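Why Does a Pot Need a Lid?
From the Ikby Kitchen Shelf, for readers who are allowed near the stove (ask first)

A pot is a bowl that went to work. It has thick walls, handles on the sides, and a serious job: holding hot things so that you don't have to. People have been cooking in pots for thousands of years, and for most of that time somebody else has been told to wash them.

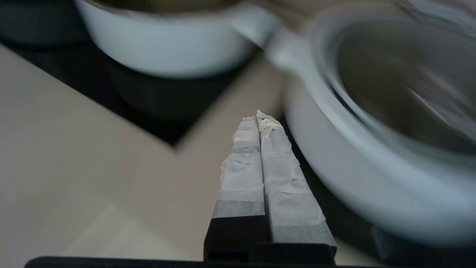
Many white pots are metal underneath. The white part is called enamel. It is a kind of glass, ground into powder, spread over the metal, and baked until it melts into a smooth coat. Enamel doesn't rust, and it doesn't mind tomato sauce. It does mind being dropped. So will your toes.

What the lid is up to

When water gets hot enough, it turns into steam and tries to leave. Steam carries heat away with it, like a guest walking off with the good cookies. A lid keeps much of it in. The steam bumps into the lid, cools, turns back into drops, and falls into the soup. That is why a covered pot boils sooner and uses less energy.

A glass lid lets you check on dinner without opening anything. Then it fogs up, and you can't.
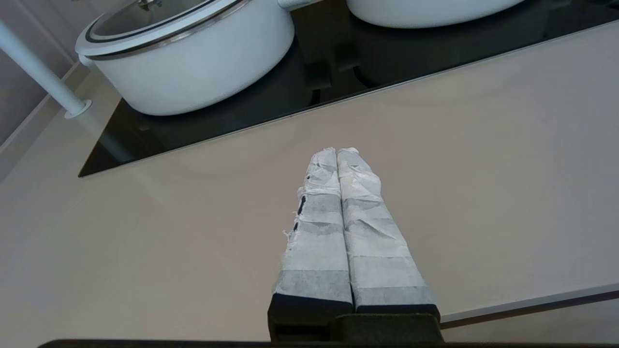 Where the heat comes from

Some stoves have flames. Others have a flat sheet of tough black glass with the heating parts hidden underneath. It looks like a very dull television. It can stay hot after it is switched off, so keep your hands, homework and hamster away from it.

Too many pots

Pots multiply. You start with one for pasta, and soon there is a row. Match every lid to its pot before you put them away, or you will meet the spare lid later, on the floor, at high volume.

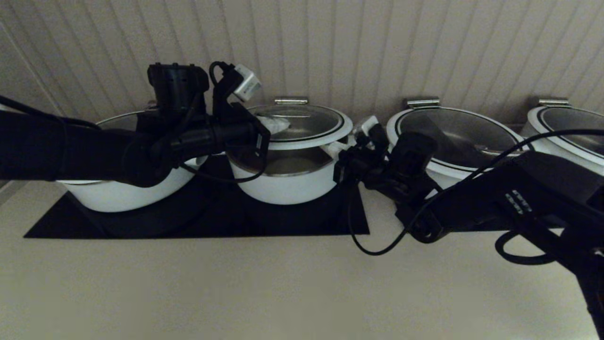 Four white pots along the back of the counter.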